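Why Do Snacks Need a Plate?

A plate is a very old idea: a flat thing with a wall. The wall is tiny, but crumbs are not great climbers.
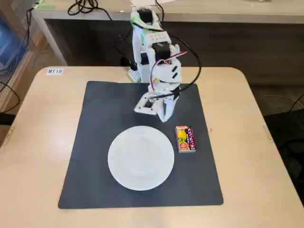
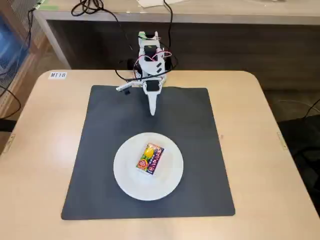

Rims do most of the work. Without one, a grape would roll off and spend 13 days under the fridge, growing a coat. Even a plain white plate has a slightly raised rim, and a small snack box can rest in the center with plenty of room to spare. Boxes hardly ever roll, but the things inside them might.

Try it yourself. Put two peas on a plate and tilt it slowly. Then try a flat tray. Please find both peas before dinner.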